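27/05/2018

Wrote up the nursery notes this morning so that I don't have to do it tomorrow before the children come in. Kallio room is up to date. Rirnis room still has gaps for the two-year-olds, mostly speech, and I can't fill those in until I've talked to Lenni Turunen again.

Lenni has been coming to us on Fusix money since December. The grant was 4000 for the year and it buys one morning a week of a speech and language therapist, plus a short session for parents each half term. When it was first put to us I thought it would be all forms. There are forms. But she sits on the floor with them at snack time and hears more in ten minutes than I get from a checklist.

The boy I have been worried about (I'll call him F. here) is now putting two words together. "More milk", "shoe off". His mother says he does it at home as well, with his gran more than with her. Lenni wants his hearing checked again anyway, as he had colds all winter and turns his head to one side when the room is noisy. I have written the referral letter and it needs a signature. Last time the clinic took 31 working days to answer.

We had the parents' session on Thursday, after pick-up. I'd put out 50 leaflets and most of them are still in the cupboard. The parents who did come stayed longer than planned. They wanted to know about dummies, and about two languages at home, and whether they should correct mistakes. Lenni told them to say it back the right way and carry on with the conversation, and not to make the child repeat it. One father wrote that down on his hand. I've been guilty of the repeating myself, with the little ones and the word "please", so I am going to try to stop.

The harder part of the week was the staffing. Filska have put in a price of 660 for the motor skills course, which would cover all of us if we do it on one day, but we'd have to close for that day and some families can't manage that. The other way is to send two people and have them teach the rest. I prefer closing. Things get lost when they are passed on second-hand, and Rirnis room needs it most. I said so at the meeting and it was left until next time.

I also need to move the quiet corner. It is next to the sink at the moment, and every time someone washes a paint pot the child in the corner looks up. The bookcase could go across the window end with the mats behind it. Ask about the blind first, it sticks halfway.

Did no work after lunch. Washed my hair, rang my sister, made soup with the leeks that were going over. She asked if I was still thinking of doing the further certificate and I said yes, probably, if the evenings are not all Tuesdays. Forms for that are due before the end of term.

To do: letter signed, ring F.'s mum about the hearing check, snack rota, find the other box of picture cards.
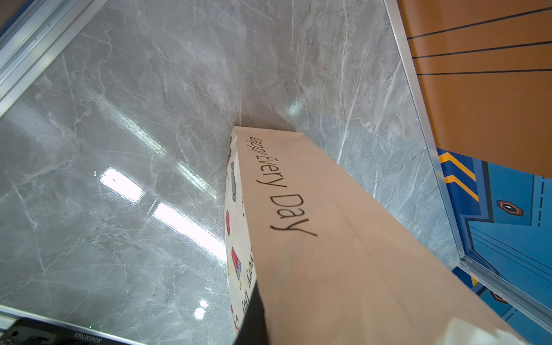
"Happy Every Day", paper bag.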